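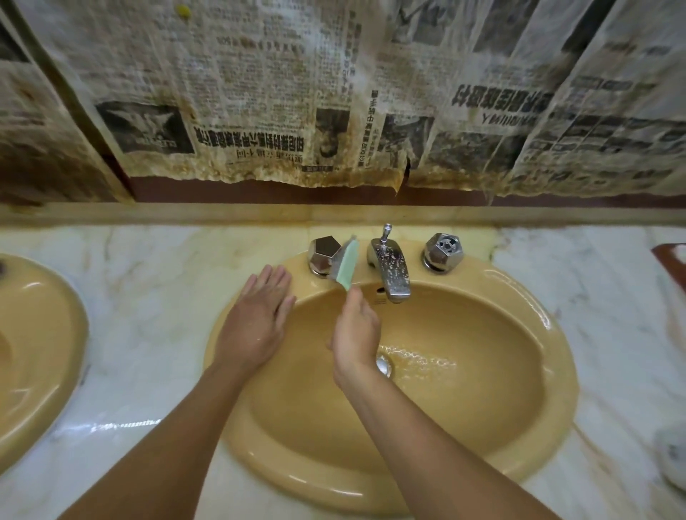 ## Project report: a hand-carved stool after Castillo

For my design history unit I picked the Castillo stool, mostly because my aunt had one in her hallway and I sat on it for my entire childhood without knowing it had a designer. Privitz drew it, Gremera put it into production, and only 918 were made before the moulds were scrapped. I wanted to find out how that odd pinched waist holds a person up, so I built one.

I started with 29 sketches (most of them rubbish) and then three cardboard models at quarter scale. The first two folded as soon as I leaned on them. Reynaldo Ambrosio, my tutor, told me to stop drawing the outside and draw the load path - best advice I got all semester!

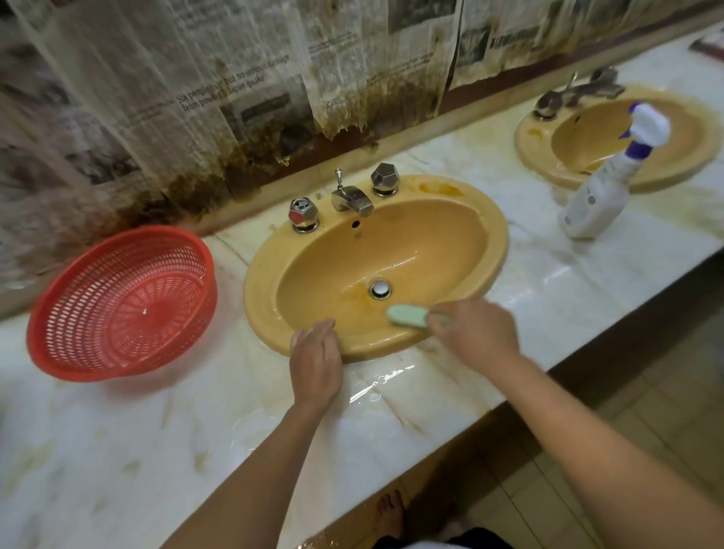
The third model had a thicker waist and a slightly wider foot, and it took my full weight at full size too, once I'd glued up the pine. Carving took around 60 hours, way more than I'd planned. I spent $200 on materials and went over budget on sandpaper, of all things. The colour is a bit off as well - I was after the original ochre and ended up closer to mud.

If I did it again I'd laminate the waist in thinner layers and look at Vovero's later version, which has a steel pin through the middle. My drawings are in Appendix B, and the load notes are in Appendix C.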